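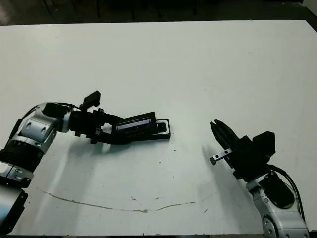 The big white table is the first thing in the Bistbridge gallery, and the piece we get the most mail about. We wanted one large plain surface that small work could be done on and looked at without anything competing for attention. White does that well. Anything dark shows up right away, like the long black device with the pale lit strip along its face, and even its thin outline reads clearly against the top. The white is not a pure one. Under overhead light it leans a little gray-green, more so in pictures than it does in person.

About the table
The top is the Totik pattern in our lightest shade, order number 668. Number 666 is the same top in a warmer white, and the two get mixed up on order forms, so please check the last digit. Samples of both can be sent by mail. Look at them under your own lights before you choose — the difference is easy to miss in daylight and obvious in the evening.

Light
Even light from above suits a white top best. A single desk lamp off to one side puts a bright patch at one end and leaves the other end dull. If you are setting up a room from scratch, hang the lights first and then decide where the table goes.

Floor
We like a dark floor with a white table. The edge stands out and the room around it drops back. On a pale floor the same table looks bigger and a bit lost.

Care
Wipe with a soft damp cloth and dry it afterward. Pencil comes off with a white eraser. Ink should be dealt with the same day. Do not use scouring powder, which leaves dull spots that can't be polished out. Small items with metal corners should be lifted and not slid.

Ordering and other pages
The Riquelme frame fits this top and stands 70 cm high. Lead time from the Faltport shop is 53 days, longer if you order in June. Benches and stools are on their own page, and so are the smaller tops. The older gray top is no longer made, but we still sell edge strips for it — write to the shop with the length you need.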